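Tablecloth keeps sliding off to one side, now fixed (with notes)
Posted by Ivone Coutinho, June 17, 2023
14 comments | 6 shares

Status: solved, leaving it open until September in case the slipping comes back

Problem as first reported: I have the pale Orunetti cloth, the one with the little orange berries and the sage leaves, and I love it to bits. I lay it over a plain dark teal one so the teal shows down both sides. Looks wonderful! But every time anything gets set down or picked up, the top cloth creeps. By the end of an afternoon the teal border on the left is twice the width of the one on the right and the front edge is nearly on the floor.

Table is a plain rectangle, 190 cm long. The top cloth is 270 cm the long way, and I run that from front to back over the short side of the table, so there's a lot of fabric hanging and the teal stays visible left and right.

What I tried first:

Washed both cloths without softener. Helped a tiny bit, and the berries came up lovely and bright, so no regrets there.

Clips on the front edge. They held, but they pulled the fabric into ugly little pleats, and I caught my sleeve on one twice.

Ironed the top cloth while it was on the table. Don't do this. It clung nicely for an hour and then went right back to sliding.

Reply from Ctibor Vávra: Try it with your normal stuff on the table before you change anything else. A bare cloth will behave for anybody. Put out a mix, something with a bit of weight, something flat, something light, and move them around the way you usually would. Watch which one drags the fabric.

Great tip, so I did exactly that.

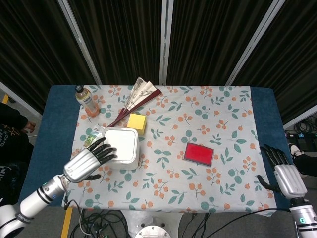
The flat red pad was the worst of the lot. Push it sideways and the cloth comes along with it, every time. The white container with the lid only dragged if I slid it, and if I lifted it straight up the cloth stayed put. The fan skated over the top without moving anything (it did snag once when I closed it, my fault). The yellow cube and the snack packet made no difference at all. I did get a small ripple from the bottle with the orange cap when I rolled it, but that smoothed out with one hand.

So the fabric was gripping the things on top better than it gripped the teal cloth underneath. Once I saw that, the rest was easy and sort of fun.

The fix: Catex rug mesh, the thin rubbery kind, cut into strips and laid between the two cloths. I started with one big sheet and it showed through as a grid, so I went down to four strips, each 54 cm long, set well in from the edges. You can't feel them under your hand. I've been shoving that red pad back and forth for days now and the borders are still even!

Ctibor asked if the strips leave marks. None so far on either cloth. I take them out on wash day and rinse them in the sink.

Still to check: whether the mesh goes sticky in hot weather. Someone from Drondville said theirs did after a summer by a sunny window. Will report back.

Recent tickets
Orange berry print fading along the fold
Mendonça linen shrank in the first wash
How to store a folding fan without bending the ribs
Getting wax out of a dark cloth
Round cloth on a square table, worth it?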